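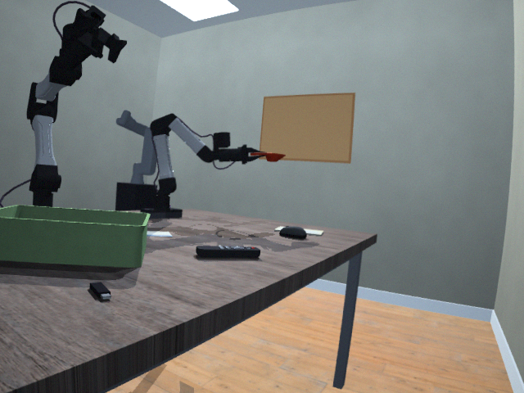
Section 4. Setting up boundary zones and alerts

This section covers the first set-up of a Calta shore station for watching a maritime boundary. It assumes that the radar head, the AIS receiver and the operator console are already installed and powered, and that the station has passed its self-test. Station names in the sample screens (Futau, Âu) are those of the Lutby training data set and can be replaced with your own.

Boundary lines in Calta are working lines for the watch. They carry no legal weight. Where a limit is disputed or not yet agreed between states, load the line your own authority has issued and mark it as described under Disputed lines.

Before you start

You need:
- an administrator login for the station
- the boundary file issued by your hydrographic or maritime authority
- the surveyed position of the radar mast
- the contact list for the duty desk

Close any open watch session. Zones cannot be edited while a watch is running, and the Zones menu stays gray until the session is closed and signed off.

Setting the station position

1. On the console, open Station, then Position.
2. Enter the latitude and longitude of the radar mast from the survey sheet. Do not use the position of the building.
3. Enter the height of the antenna above mean sea level.
4. Select Check. The console compares your entry with the GPS reading from the mast unit. A difference of more than 40 meters brings up a yellow bar.
5. If the yellow bar appears, read the survey sheet again and correct the entry. If the entry matches the sheet, have the mast unit checked before going further.
6. Select Save. The radar picture goes blank for a short time and redraws.

CAUTION: A wrong mast position shifts every radar track by the same amount. The tracks will still look normal on the screen. Vessels near a boundary may be shown on the wrong side of it.

Loading the boundary file

1. Open Zones, then Import.
2. Select the boundary file. Calta accepts one file at a time.
3. Check the datum shown in the header. It must match the datum printed on the authority's cover sheet. If the header shows Unknown, cancel the import and ask for a new file.
4. Select Preview. The lines are drawn in gray over the base chart.
5. Compare at least one turning point on each line with the coordinates in the cover sheet.
6. Select Accept. The lines turn blue.

Note: Base charts supplied by Lutby may show limits of their own, printed in magenta. These do not trigger alerts and cannot be edited. To hide them, clear Show chart limits in the Display menu.

Assigning a zone type

Each closed area must have a type before it can be used. The types are:

Territorial sea – the innermost band. All unknown tracks raise an alert.
Contiguous zone – tracks are logged. Alerts are raised only if the zone rule says so.
Economic zone – fishing and survey vessels are logged by declared type. Other vessels in transit are not marked.
Safety area – a fixed ring around a platform, beacon or work site.

1. Select the area on the chart.
2. Choose the type from the list.
3. Enter a short name. The name is read aloud by the alert voice, so avoid codes that sound alike. Âu North and Âu Inner are accepted; AN1 and AM1 are accepted but not advised.
4. Select Apply.

Disputed lines

1. Select the line, then Properties.
2. Set Status to Disputed. The line is redrawn as dashes.
3. In Source, enter the name of the authority that issued the line and the reference on the cover sheet.
4. If a second line has been issued by another authority and you have been told to display it, import it as a separate layer. Do not merge the layers.

Alerts on a disputed line go to the duty desk only. Automatic radio messages are blocked and cannot be turned on from the console. This is a fixed setting in all releases.

CAUTION: Do not delete a disputed line to stop repeated alerts. Use Mute layer. A deleted line is removed from the stored record of past watches as well.

Setting alert rules

1. Open Alerts, then New rule.
2. Choose the zone.
3. Choose the trigger: Enter, Leave, Stop inside or Signal lost.
4. For Stop inside, set the speed below which a vessel counts as stopped. The factory setting is 2 knots. In waters with a strong tidal stream a higher value may be needed, or anchored vessels will drop in and out of the alert list.
5. For Signal lost, set the wait time. The factory setting is 4 minutes. Shorter times raise many false alerts at the outer edge of AIS cover.
6. Choose who receives the alert. The duty desk is always included.
7. Select Save and turn the rule on.

Note: The console handles up to 300 live tracks with all rules on. Above that, tracks in the economic zone are refreshed less often. Tracks in the territorial sea are not affected.

Testing the rules

1. Open Tools, then Replay.
2. Load the data set Futau Approach. It runs for roughly half an hour at normal speed.
3. Start the replay and watch the alert list. The word REPLAY must be visible at the top of the screen the whole time.
4. Confirm that each rule you saved raises at least one alert.
5. Call the duty desk and confirm that the test alerts arrived with the correct zone names.
6. Stop the replay and select Clear test alerts.

If a rule raises no alert, check that the zone is closed. An open line can be saved without a warning, but Enter and Leave will not work on it. To close it, select the line and choose Join ends.

If alerts arrive at the desk without a zone name, the name contains a character the desk software cannot read. Enter a plain version in the field Name for export (for example Au North) and run the test again.

Export the finished set-up with Station, then Save copy, and store the copy away from the console. Watch sessions can now be opened as described in Section 5.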